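Textile Conservation Workshop – Bench Notebook
23/08/2025
Print this entry | E-mail this entry

Wash trials on the Tullosel linen, continued from the previous entry. Sample strips 1 to 8 were cut from the donated tablecloth and conditioned overnight before weighing. Strips 1 to 4 were assigned to plain deionised water; strips 5 to 8 received the Lachance detergent at the lower of the two agreed concentrations.

The weave count was repeated by Eilidh Purves, who obtained 61 threads to the inch in the warp, in agreement with the earlier figure. The weft remains uneven and should not be quoted in the report until a second person has counted it.

Brown staining along the fold lines was reduced on all the detergent strips. Strip 6 showed slight fraying at one corner. The cut edge had not been oversewn, and the result for that strip is to be treated with caution.

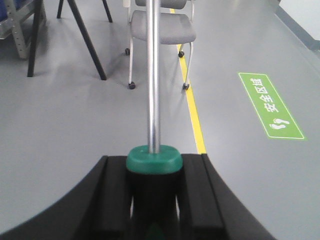 Rinsing took longer than the method sheet allows. Conductivity of the final rinse was still above the limit after the fourth change of water, and a fifth was required for strips 7 and 8. Arlindo Lopes has asked that the sheet be amended – the present wording suggests that four changes will always be sufficient.

Drying was carried out flat on blotters, face up, without weights. Shrinkage is to be measured once the strips have returned to constant weight.

Outstanding:
Remedios Maglaya to check the pH meter against fresh buffer.
Order blotting paper, stock code 278, from Briltevard.
Decide whether the higher concentration is worth testing before November. My own view is that it is not.

Shares: 8 | Comments: 2

Recent entries
Tullosel linen: first weighing
Iron stains on cotton tape
Notes on storing rolled textiles
Comik dye samples, light exposure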